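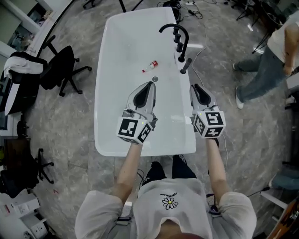 Surthorpe Textile Conservation Workshop
Notebook entry, 11/25/19
Subject: Wet cleaning trials, Gilodau linen group, object 3203

Work resumed on object 3203, the large linen table cover received with the Gilodau group in May. The purpose of the session was to settle the wash sequence before the cover itself is treated. All trials were carried out on the detached hem fragments and on undyed modern linen of similar weight. No part of the main cloth has been wetted.

Condition before treatment remains as recorded at intake. There is general yellowing, heavier along the old fold lines, and a brown tide line running in from one corner. The drawn-thread border is weak at the mitered corners. The red cross-stitch initials are the chief concern, as the dye had not been tested in alkaline conditions.

Dye testing. Each red thread was tested with deionized water, then with the Edet neutral detergent at working strength, then with the same detergent raised to pH 9. Blotters were left under light weight until dry. There was no transfer with water or with the neutral detergent. At pH 9 a faint pink mark was found on the blotter for the second initial only. The thread in that initial is slightly thicker than the others and may be a later repair. Alkaline washing is therefore excluded for the whole object unless the initials can be isolated, and isolation is not recommended on an open weave of this kind.

Fragment A was soaked in deionized water with no additive. The bath turned pale yellow and was changed 2 times. On drying, the fold line was softer in tone but still plain to see. Handle was improved.

Fragment B was given the same soak, followed by the Edet detergent applied by sponge through net, then rinsed until no foam remained. The result was clearly better than Fragment A. The tide line broke up along its outer edge, leaving a diffuse stain in the center. Rinsing took far longer than planned and the schedule for the main cloth should be extended to suit.

Fragment C was treated as Fragment B, with a citrate solution added between the detergent and the final rinse. The remaining stain was reduced a little further. The difference is visible in daylight but not under the bench lamps. Whether it justifies the added handling is a matter for discussion at the next review.

Support. The net sling made for the trials distorted when lifted full of water and should not be used for the cover. The Pleniva screening fabric, 400 mm wide, held its shape well, but several lengths would have to be joined and the seams must lie clear of the border. Stitch the joins flat with the polyester thread already in stock. Do not use the cotton tape, which shed lint on Fragment A.

Drying. Fragments were laid face up on the glass and eased to grain with the fingertips. Fragment B was pinned in error at one end and shows a slight scallop there. It has been rewetted and left to dry without pins.

Supplies. The conductivity meter drifted during the afternoon and needs new calibration solution. Blotter stock is low in the large size. The open bottle of detergent should be dated on the label and kept on the lower shelf.

Outstanding:
Photograph all fragments again in daylight before they are bagged.
Repeat the pH 9 test on the second initial, using a single loose thread end from the reverse.
Prepare a full-size paper pattern of the cover and mark the weak corners on it.
Confirm with the owner that the fold lines may remain faintly visible after treatment.

Fragments A and C are in the drying cabinet, tray labeled. Fragment B is on the glass under clean net and is not to be moved.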